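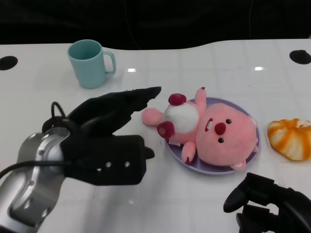 Photo: Suseck

Reading time: 2 minutes

Monday, March 22, 2021

The number in the Nindance paper is good, and the engineer who ran the tests at Suseck would like people to stop quoting it. Out of 104 tries, the two-handed robot put the right thing in the right place on all but 15.

"On our table, with our objects," she says. "I keep adding that and it keeps getting cut."

The method has a person guide both arms through a job, and the software learns from the recordings. The objects are the kind you see here: a mug, a plate, a pink plush toy. I asked why a soft toy should tell us anything about a kitchen or a warehouse.

"It bends. You can't plan a grip on it the way you can on a mug. Whether that carries over to a bag of salad, I don't know. We haven't tried."

What about a different table? They did try that, in February, at the Adamczyk lab. She won't give the score. "Lower. Enough that I'd want it in the paper." It is in the paper, in a footnote on the last page.

I put it to her that the robot may simply be copying the recordings. She didn't argue much. "Partly, yes. If you move the plate a little, it copes. Turn the toy over and it often goes for the wrong end."

Pekard, which paid for the work, talks of home trials within 3 years. She laughed at that, then asked me to say she had no comment. The next round of tests uses objects chosen by another group.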